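Home Workshop Tips: Ski and Board Care Between Trips

Posted 12/03/2020 by Chanida Jaidee

Most of the wear on skis and boards happens off the snow. Edges rust in a wet bag, bases dry out in a warm closet, and boot liners go sour in the trunk of a car. The jobs below can be done at home with a bench or a solid table, and most of them take less time than driving to a shop and back.

I keep the list in the order I do the work. If you only have one evening before a trip, do the drying, the edges and the wax, and leave the rest.

Before you start

Pick a room you can air out. Wax smoke is unpleasant and it hangs around in curtains. Lay an old sheet on the floor that you can carry outside and shake, as wax scrapings stick to socks and get walked through the house. Cover the table too if you eat at it.

You will need:

A waxing iron, or an old clothes iron you will never use on clothes again
A block of all-temperature wax
A plastic scraper
A nylon brush
A diamond file and a side edge guide
A gummy stone
Clean rags, no fabric softener
Two thick rubber bands for the ski brakes
A screwdriver that fits your bindings

On the last one, check the size. Many binding screws look like a plain Phillips and are cut a little differently. The wrong driver slips and chews up the head, and then you have a shop job after all. I use the long-handled one that came in a Bindport kit, mostly for the handle.

Write down what each pair needs before you pick up a tool. With a family's worth of skis leaning on the wall it is easy to wax one pair twice and miss another. A paper list works, and so does a dry-erase board. Put the owner's name, the ski length and the last wax date on one line, and cross out jobs as they get done.

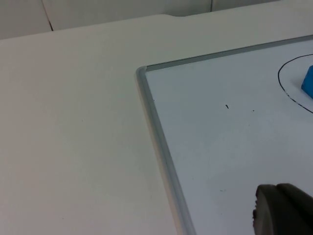 Drying

Wipe everything down the day you get home. Stand the skis apart from each other, bases not touching, and let them dry overnight at room temperature. Don't put them against a radiator. Heat on one side can loosen the glue in the layers, and a delaminated tail is rarely worth fixing.

Pull the liners out of the boots. If they won't come out easily, warm the boots indoors for an hour first and try again. Open the liners as wide as they go and stuff them with newspaper. Change the paper before bed. A boot dryer on low is fine, and a hair dryer is not.

Put the liners back while the shells are still at room temperature, then buckle the boots loosely. Boots left unbuckled for a summer spread and won't close properly in November.

Edges

Run a fingernail lightly across the edge, not along it. If it shaves a little nail, the edge is fine. If it slides, the edge is dull. Little nicks from rocks should be knocked down with the diamond file before anything else, because the steel hardens where it hits stone and will skate an ordinary file.

Set the guide to the angle the skis already have. If you don't know the angle, color the edge with a permanent marker and take one light pass. Ink left near the base or near the sidewall tells you the guide is off. Change it and try again on fresh ink.

Work from tip to tail in overlapping strokes, each as long as your forearm. Wipe the file often. Finish with the gummy stone to take off the burr, and use it a bit more firmly on the first few inches at the tip and tail so the skis don't grab.

For surface rust, the gummy stone alone is usually enough. Rust that has left pits will need a machine.

Waxing

Hold the brakes back with the rubber bands. Clean the base with a rag and brush it out. Back the binding springs off only if the maker says to, and write the number down before you turn anything — this is the reason I keep pen and paper on the bench.

Drip the wax in a thin zigzag. Keep the iron moving the whole time. If it smokes, it is too hot. You want a wet trail behind the iron that goes dull within a hand's width or two. When the top of the ski feels warm to your palm, stop, even if the base looks patchy.

Let it cool fully. I leave mine a couple of hours, and my neighbor Przemysław Rutkowska leaves his overnight in the garage and gets the same result as far as I can tell.

Scrape from tip to tail until nothing more comes off, then brush. People leave too much wax on. It should look almost bare. For storage over the summer do the opposite: put on a thick coat, don't scrape it, and let it cover the edges.

The job board

A small magnetic board hung near the bench is handy, but lay it flat to write on it. Lines come out steadier and you won't push it off its hook. Wipe it the same day. Marker that has been on for weeks can be lifted by drawing over it with fresh marker and wiping both away while wet, or with a little rubbing alcohol on a rag.

If you mark out a scraper or a shim on the board to get the shape, draw it large first and trim down.
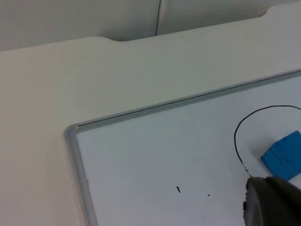 Black marker on a small whiteboard laid flat on the table.

Small repairs

Base scratches you can see but hardly feel can be left alone. Gouges deep enough to catch a fingernail should be filled with a P-tex candle. Light it, let the flame go blue and small, and hold it close to the base so soot doesn't get in. Overfill slightly. When it is cold, cut it flush with a sharp steel scraper in several light passes. If you can see core material or the gouge runs along the edge, take it to a shop.

Chipped top sheets need the loose bits trimmed and a little clear epoxy. Clamp with wax paper between the clamp and the ski.

Poles get forgotten. Check that the baskets are tight and the straps aren't frayed. A basket that spins freely will be gone by the second run. Warm a new basket in hot water and it pushes on by hand.

Goggles and gloves

Never wipe the inside of a goggle lens. Shake the water out and let it air dry, then store the goggles in their soft bag with nothing heavy on top. Leather gloves want to dry slowly, palms up, and then get a thin coat of leather wax worked in along the seams. I use Oller for that and have used others with no complaint. Don't put leather on a heater. It shrinks and goes stiff across the knuckles.

Putting it all away

Skis go base to base with a strap at each end — not tight, just enough that they don't slide. Stand them up or lay them flat on a shelf. Avoid bare concrete floors, which hold damp. Leave the ski bag unzipped a few inches. Wax, file and stones go in one box with a lid, and the scraper goes in a sleeve so it doesn't get nicked.

Bring the pen and paper back indoors too.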